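ホーム　おたより一覧　手仕事　台所　読者の声　購読

エラリー通信　第22号
髪かざりを全部、テーブルに出しました

エラリー通りに引っ越してから、洗面所の引き出しを一度も整理したことがありませんでした。歯ブラシや薬の段はきれいです。問題は一番下の段で、そこには髪につけるものが全部入っていました。朝、茶色のシュシュをひとつ取りたいだけなのに、ビーズのひもが一緒についてきて、そのひもにヘアゴムがついてきて、ゴムの先に小さいクリップがぶらさがっています。魚つりのようです。

三月になって、やっとやる気が出ました。前の号で「小さい引き出しをひとつだけ片づけましょう」と書いたのは私ですから、自分がやらないのは少しはずかしいです。

まず、引き出しの中身をどこに広げるかを考えました。ベッドの上に広げると、夜までに終わらないときに困ります。床は腰が痛くなります。それで、窓のそばのテーブルに決めました。冬のあいだずっとかけていた赤いテーブルクロスがそのままで、花の模様がにぎやかですから、小さいクリップを置くと花の中にかくれてしまいます。これは先に知っておくべきでした。もしみなさんが同じことをするなら、無地の布か、白い紙を敷いたほうがいいと思います。私は途中から、ふちに黒と白のななめの縞がある白いところに、いま考えているものだけを置くことにしました。白の上に置くと、急に形がよく見えます。
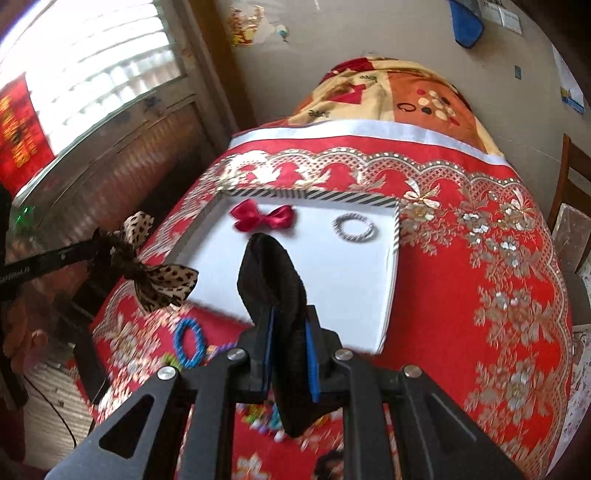 分けかたは、はじめは色で考えていました。赤、青、茶色、黒というふうに並べたら、店のようできれいだと思ったのです。でも、二十分くらいやってみて、やめました。ヒョウ柄は何色ですか。茶色と言えば茶色ですが、黒い点もあります。小さいクリップの中には緑と紫が混ざっているものもあり、そのたびに手が止まってしまいます。

次に、材料で分けてみました。布のもの、ビーズのもの、プラスチックのもの。色よりずっと楽です。布は布どうしで重ねても、からまりません。ビーズはビーズどうしでからまりますが、ほかのものを巻きこまないだけでも助かります。ただ、材料で分けると、毎朝使うものと一年に一度しか使わないものが同じところに入ります。赤いサテンのリボンは、私の場合、お祝いの日にしか出番がありません。それが毎朝のシュシュの上に乗っているのは、やはり不便です。

結局、いちばんよかったのは「いつ使うか」という分けかたでした。私の紙のメモをそのまま書きます。

毎朝：シュシュ、かざりのないゴム
出かける日：ヒョウ柄のリボン、銀色のビーズがついたゴム
お祝いの日：赤いサテンのリボン
子どものお客さま用：小さいクリップ、色のきれいなもの
わからない：青緑のビーズ、うす紫のくさり

最後の「わからない」は、作るかどうか迷いました。片づけの本には、迷うものの箱を作ってはいけないと書いてあることがあります。箱がどんどん大きくなるからだそうです。私は作りました。作らないと、ひとつのものを持ったまま十分も立っているからです。そのかわり、ふたつの決まりをつけました。小さい袋ひとつに入る量にすること。次の季節が来たら、もう一度見ること。

うす紫のくさりは、プラスチックの輪がつながったもので、髪につけるのか、かばんにつけるのか、私にはもう思い出せません。ウォーカーの市場で、ほかのものと一緒に袋で買ったような気がします。その店では、髪かざりを一本ずつではなく、重さで売っていました。私は600グラムも買いました。髪かざりの600グラムというのは、思ったよりとても多いです。軽いものばかりですから。みなさん、重さで買うときは、どうぞ気をつけてください。

さて、リボンの話をもう少しします。

布のリボンは、引き出しの中でつぶれると、輪のところにしわが入ります。サテンは特に目立ちます。私はむかし、アイロンを直接あてて、ひとつだめにしました。光るところが変な色になって、もとに戻りませんでした。いまは、やかんの湯気から少し離して持って、指で輪の中をそっと広げます。そのあと、輪の中にやわらかい紙を丸めて入れて、一晩おきます。全部のしわがとれるわけではありませんが、髪につけたときには十分です。やけどには気をつけてください。湯気は見えないところがいちばん熱いです。

ヒョウ柄のほうは、しわはあまり気になりません。柄が助けてくれます。困るのは布のはしです。切ったままの布は、使っているうちにほつれて、糸が出てきます。出てきた糸を引っぱると、もっと出ます。私は引っぱってしまう人です。正しくは、はさみで短く切って、ほつれ止めの液をつまようじで少しずつつけます。液をたくさんつけると布がかたくなり、乾いたあとに白いあとが残ることもありますから、先に見えないところで試してください。

シュシュは洗えます。これは、ブラルトサイドに住む読者の方から教えてもらいました。その方は、洗濯ネットに入れて、下着と一緒に洗うそうです。私はいままで手で洗っていました。ネットのほうがずっと楽です。ただし、濃い色のものは、最初の一回だけ別に洗ったほうがいいそうです。干すときは、洗濯ばさみでつまむとあとがつきますので、細い棒に通します。私は菜ばしに通して、コップふたつのあいだにわたしました。見た目はおもしろいですが、よく乾きます。
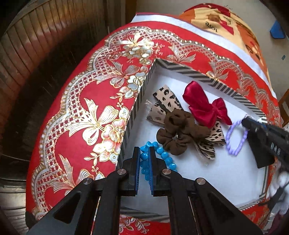

ビーズのからまりをほどくときは、急がないことが大切です。これは自分に向かって言っています。いつも、両はしを持って引っぱって、結び目をかたくしてしまいます。テーブルの上に平らに置いて、まん中から少しずつゆるめていくと、だいたいほどけます。糸が細いときは、針を二本使います。一本で結び目をおさえて、もう一本で輪を広げます。つるつるした丸いビーズなら、すべりますから、それほど時間はかかりません。角のあるビーズは、お茶をいれてから始めてください。

ほどいたあと、また引き出しにそのまま入れたら、次の朝にはもとどおりです。それで、しまう方法も変えました。長いものは、厚い紙に巻きます。はがきの大きさの紙を半分に切って、両側に小さい切れ目を入れて、そこにはしをはさみます。お金はかかりません。紙に巻いておくと、長さもわかりますし、数が増えたことにもすぐ気がつきます。

ゴムの輪は、輪のまま重ねるより、棒に通すほうがいいと思います。私はトイレットペーパーの芯を使っています。きれいな紙をはったら、思ったより悪くありません。ただ、きつく通すとゴムがのびますので、ゆるく入るものだけにしてください。のびたゴムは、髪にはもう使えませんが、台所で袋の口をしばるのに使えます。

小さいクリップは、いちばん難しかったです。箱に入れると底にたまって、下のほうのものは一年じゅう見えません。リボンのひもにはさんで、ひもを壁にかける方法があります。私の家では、かけるところがもうほとんどないので、短いひもにしました。ひもをふたつ用意して、ひとつは引き出しの中、もうひとつは旅行用の小さい袋に入れています。ウェクポートの友だちの家に泊まるとき、いつもクリップを忘れて、前髪が目に入ったまま朝ごはんを食べることになるからです。

時間のことを書いておきます。朝の十時に始めて、終わったのは午後三時でした。昼ごはんも入っていますし、途中で鏡の前に行って、つけたり外したりしていた時間も入っています。この時間をむだだと思う人もいるかもしれません。でも、つけてみないとわからないことがあります。箱の中で見て好きだったものが、髪につけると重くて頭が痛くなったり、反対に、捨てようと思っていたものが、なかなか似合ったりします。ですから、鏡は近くに置いて、窓の明るいうちにやるのがいいです。夜の電気の下では、赤はどれもよく似て見えます。

使わないと決めたものは、すぐに捨てないで、紙の袋に入れました。こわれていないものは、ブラルトサイドの交換会に持っていきます。こわれているものは、部品だけとっておきます。クリップの金具は、布の花をつければまた使えます。ビーズは、しおりの先につけるとかわいいです。しおりの作りかたは、春の号で書きたいと思っています。

読者の方からのお便りについて

前の号のあと、2通のお便りをいただきました。ありがとうございます。ひとつは、ヘアピンのさびについての質問でした。さびは髪や布に色がつきますから、私は残念ですが使わないことにしています。洗面所は空気がしめっていますので、金属のものだけは、部屋のほうの引き出しに入れておくとよいと思います。お菓子に入っている乾燥剤を一緒に入れる方もいます。小さいお子さんがいる家では、手のとどかないところにしてください。

もうひとつのお便りは、「髪を短く切ったので、むかしのリボンをどうしたらいいですか」というものでした。私は、プレゼントの包みに結ぶのが好きです。受けとった人がまた使えます。かばんの持ち手に結んでもいいですし、カーテンをまとめるのにも使えます。ただ、カーテンに使うとき、日のあたる窓では色がうすくなりますので、いちばん大事なものは使わないほうがいいです。

この通信を受けとってくださる方は、今月で1,594人になりました。みなさんの引き出しの話も、どうぞ送ってください。短い文でもかまいません。

次の号は、台所の布のふきんのことを書きます。しみのついたふきんを何回まで煮ていいのか、いま家で試しているところです。

前の号　次の号　上へもどる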